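Mondal Community Pantry: Progress Report to the Baslow Fund
Reporting period ending February
Prepared by Oleksandra Koval, program manager

1. Status

The dry storage work is complete and in use. The cold storage work is behind schedule. Spending is within the approved budget, and no change to the total award is requested.

2. Dry storage

The old shelving in the back room was removed and replaced with fixed steel racks. The lowest shelf is now 10 inches above the floor, as the county inspector asked. Racks are labeled by food type and by month of receipt, and older stock is moved forward at each delivery. The east wall was patched and painted before the racks went in. A crack near the door frame was found during this work and filled at no added cost.

3. Cold storage

The walk-in cooler was ordered from Gomex under the quote attached to the original application. Delivery slipped twice. The unit is now on site, but the electrical panel does not have a free circuit of the right rating. Elora Electric has inspected the panel and quoted for a subpanel. The quote falls within the contingency line. Work can start once the permit is issued, and the permit office gives a processing time of 30 days.

Until the cooler is running, fresh produce is limited to items that keep at room temperature for the length of one distribution. Dairy and eggs remain suspended. Two farms that had offered leafy greens have been asked to hold their offers until spring.

4. Household distribution

Distribution hours were extended to 6:30 p.m. from the start of the period. Evening visits have grown and morning visits have dropped slightly. The sign-in form was cut to one page and is now offered in Spanish and Ukrainian. Wait times at the door are shorter, although parking remains a problem when the church next door holds events.

5. Cooking and nutrition sessions

The application called for 16 sessions over the grant year. Ten have been held. Recipes use items from the current pantry list and need one burner or none. Attendance was lowest in the weeks of heavy snow. 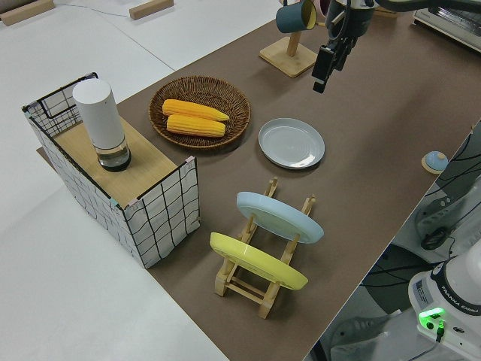

Corn in a woven basket, with a fabric-sided storage box beside it.

Printed recipe cards were revised after the first sessions. Quantities are now given in cups and spoons only, and type size was increased.

6. Next period

Install the subpanel and commission the cooler. Resume dairy after 100 hours of logged temperatures within range. Hold the remaining sessions. Submit receipts for the racks and electrical work with the final claim.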